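Wooden worktops: questions to a bench fitter
Saturday, January 25, 2020
Workshop notes > Surfaces

The workshop at Gena fits and refinishes wooden work surfaces for small labs, repair rooms and kitchens. Its senior fitter agreed to talk through how a top is chosen, fixed and looked after. The conversation took place at the bench, between two deliveries.

The first question concerned grain direction. "Along the length, in nearly every case," the fitter said. "Wood moves across the grain with the seasons and hardly at all along it. If the grain runs the long way, the movement is front to back, and you can allow for it in the fixings."

Slotted brackets are used for this. The screw sits in the middle of the slot when the top goes on, and is tightened until the washer grips but can still slide. A top screwed down hard through round holes will usually split within a year or two of the heating being turned on. The workshop had 203 tops through for repair up to last April, and the fitter puts splitting from fixed screws well ahead of any other fault.

On finish, the answer was short. "Oil for kitchens, hard wax oil for benches. Varnish looks better on the first day and worse on every day after it." Oil goes on in 3 thin coats, with a light rub down between them using fine paper, always with the grain. Each coat is wiped off after fifteen minutes. What is left on the surface stays sticky and picks up dust.

Pale tops show marks sooner than dark ones. The fitter does not regard this as a fault. A light brown surface shows metal filings, dropped screws and pencil lines clearly, and for bench work that is useful. 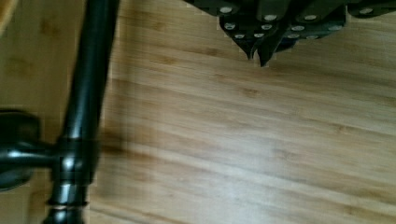

The next subject was metal fixtures. Clamps, posts and heavy brackets put their load on a small area, and the fibres under them crush. "You take the fixture off after six months and there is the outline of it, pressed in. You can steam a shallow one out. A deep one stays." The workshop puts a spreader plate beneath anything that bolts through the top, and thin cork under anything that only stands on it. Bare steel is kept off oak altogether, as damp will turn the wood black where they touch.

Bolts through the top are given a clearance hole 3 mm wider than the shank. The inside of the hole is sealed with the same oil as the face. Most people leave this out, the fitter said, and water then gets in at the one place that cannot be sanded.

Asked about suppliers, the fitter named two. Boards come from Kurerel, planed and glued up to width. Fixings come from Du, whose slotted brackets are bent from thicker stock than the ones used before. Zasik tops have been tried and were flat on arrival, but the edge joints needed more filling than the workshop was willing to do.

Scratches came up last. Pointed tools do most of the harm, chiefly when they are dragged across the grain. A scratch along the grain is hard to find once it has been oiled. One across it catches the light from every side. The repair is the same for both: sand a strip the full length of the board, feather it out at the sides and oil again. Sanding only the scratch leaves a hollow that can be felt with the palm.

For routine care the fitter gave a damp cloth, a dry cloth straight after, and a fresh coat of oil every 6 months. Washing-up liquid is acceptable if it is well diluted. Bleach and scouring powder are not, and tops that have been cleaned with either are charged at the stripping rate.

Tops for repair should be brought in with their brackets and screws in a labelled bag.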